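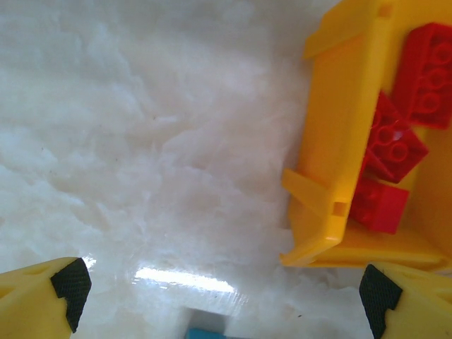 3.2 Containers and work surfaces

The sorting activity was carried out in the play library at Pledville, where construction bricks are lent to families and used on site in the afternoon sessions. The collection held 2228 bricks when the inventory was taken in June. Before the study, all of these were kept in deep crates under the windows, and children emptied a crate onto the floor when they wanted a particular piece. Staff reported that returning the bricks to the crates took up much of the last part of each session, and that the crates were rarely sorted by color or by size afterward.

Small open containers were introduced in place of the crates for a period of five weeks. The containers are made of plastic and were chosen from the Plosteck range already in use at the library for craft supplies. A yellow container with red bricks inside it, standing on a white, glossy surface with a pale gray marbled pattern, appears in Figure 2. Angled tabs project from the side of the container, and small square notches are present next to them. The bricks are not arranged in rows. They lie jumbled toward one side, and this was accepted as a sorted state throughout the study. A container was counted as sorted if all bricks in it were of the assigned color, whatever their position.

The distinction matters for comparison with earlier work. Grgić, in a study of shelf storage in preschool rooms, required that pieces be placed with their studs facing up and treated any other position as an error. We did not apply this rule. Loose bricks settle when a container is carried, and a child who has put every red brick in the right place has completed the task as the library understands it. The stricter rule would have recorded differences in carrying as differences in sorting.

This site uses cookies to improve your reading experience. By continuing to browse you agree to our use of cookies. Accept | Manage settings

3.3 Procedure

Six tables were prepared before each session. Each table received a set of containers and one mixed pile of bricks, placed at the middle of the table. Children could sit or stand. They were told which color belonged in which container and were then left to work as they wished, alone or with others at the same table. Adults were asked not to correct a brick once it had been placed, but could answer a question if a child asked one.

Containers were not required to stay in one place on the table. Many children drew a container toward them and tipped it slightly while filling it, and some moved it to the edge of the pile and pushed the bricks in with the side of the hand. Both methods were allowed. On the smooth tabletops a light container tended to slide when bricks were pushed against it, and children often held it with the other hand. A cloth mat was tried in the first week and withdrawn after two sessions, as bricks caught in the folds and were lost when the mat was shaken out.

At the end of each session the contents of every container were checked by one member of staff against the assigned color. Bricks left on the table were recorded separately from bricks found in the wrong container. Bricks found on the floor were returned to the pile and were not recorded, except where a child had plainly used the floor as a place to sort.

3.4 Labeling

Printed labels supplied by Gerkach were attached to the containers in the second half of the study. The label carried a drawing of a brick and a patch of the assigned color, without words. Container color and brick color were deliberately not matched. Staff had expected that a red brick in a yellow container would confuse the younger children, and the matter was discussed before the first session. Few errors of this kind were recorded, and most of them occurred when a container had been moved from one table to another. The effect of moving containers is taken up in Section 4.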